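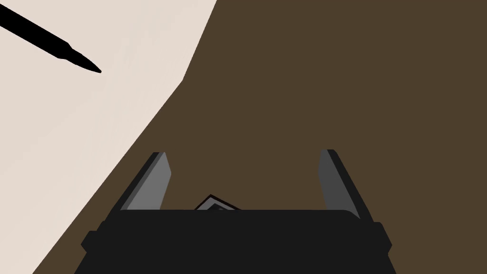
Kieran Yeoman writes that a spoonful of bicarbonate of soda left in a burnt pan overnight does more than an hour of scrubbing, and he would like to see it added to the list. Added, with one warning: keep it away from bare aluminium, as it can turn the metal dark.

Burnt pans
Cover the burnt part with water, add the bicarbonate and bring to a simmer. Leave to cool, then push the black bits off with a wooden spatula.

Stained mugs
Rub with a damp cloth and a little salt. Rinse well. Don't do this on gilt rims.

Slow sink
Lift out the plughole strainer and clear it by hand before trying anything else. If the water still stands, put a bucket under the trap and unscrew it – check the washer before it goes back.

Smelly dishwasher
Take out the filter every 7 days and wash it under the hot tap with a soft brush. Run the machine empty on its hottest setting once a month.

Chopping boards
Scrub, rinse both sides and stand on edge to dry. Oil wooden ones when they look pale.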